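Language notes: the two-year review

January 19, 2021

Families who joined the Padstead group in December have asked what we record at the two-year review and why the forms look the way they do. The notes below cover the speech and language part only. Sleep and feeding will be dealt with in the next issue.

What counts as a word

A word is counted when the child uses it without being prompted, for the same thing each time, on at least two separate days. It does not have to be pronounced correctly. "Gog" for dog is a word if it is always the dog. A sound made once and not heard again is left out. Animal noises count if they are used as names, so "moo" for a cow goes on the list and "moo" in the middle of a song does not. Words in a second home language are entered in the same column as English words. A child who says both "milk" and "susu" has two entries, and both are included in the total.

Keeping the diary

The diary runs for 12 days. Please write down what the child said and what was going on at the time, and leave the third column blank. Cempaka Tambunan fills that in at the review. Entries made on the same day are far more reliable than those put together at the end of the week, and a short entry is enough: "more juice, at lunch, pointing at cup". If a day is missed, leave it empty and carry on. Do not extend the diary to make up for it.

Parents who prefer to type can use the Laltico sheet, which prints on both sides of one page. The older Ziken booklet is still accepted until supplies run out, but its page 9 asks about dummy use in a way that has confused several families. Please ignore that page.

Two-word phrases

Between eighteen months and two and a half years most children begin to join words. The form separates phrases learned whole ("all gone", "night night") from those the child has put together ("daddy shoe", "more bus"). Only the second kind is counted as a combination. The simplest test is whether either word also turns up with a different partner. If "more" appears with bus, juice and again, it is being used as a word in its own right.

Word endings come later. "Two shoe" and "he go" are usual at this age and need no correction. Repeating the phrase back in full ("yes, two shoes") gives the child the ending without stopping the conversation.
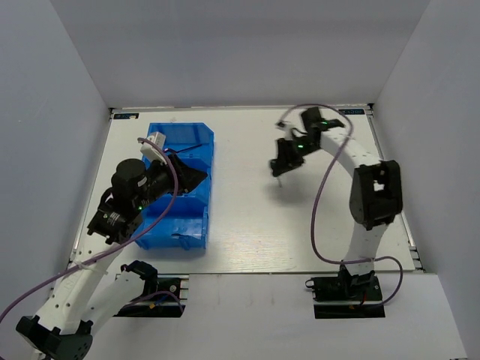 Naming and sorting at home

The home activity for this issue uses ordinary objects in a tray or on the floor. Choose 20 items at most, all of them things the child handles often. Name each one once as it is put down, then ask for it by name. Wait for a slow count of five before saying the word again. Understanding is recorded separately from speech, so a child who hands over the spoon without speaking has still given an answer, and it should be ticked in the left-hand column.

Stop when interest drops. Three minutes is a normal session at two years.

When to contact us before the review

Please get in touch if the child has stopped using words that were in regular use, does not turn to a voice from behind, or does not point to show you things. A hearing check is arranged first in all of these cases. Stumbling over the first sound of a word is common while phrases are developing and can wait for the appointment, unless the child seems upset by it.

Completed diaries can be left in the Thibodeaux room or brought on the day. Please write the child's date of birth on every sheet.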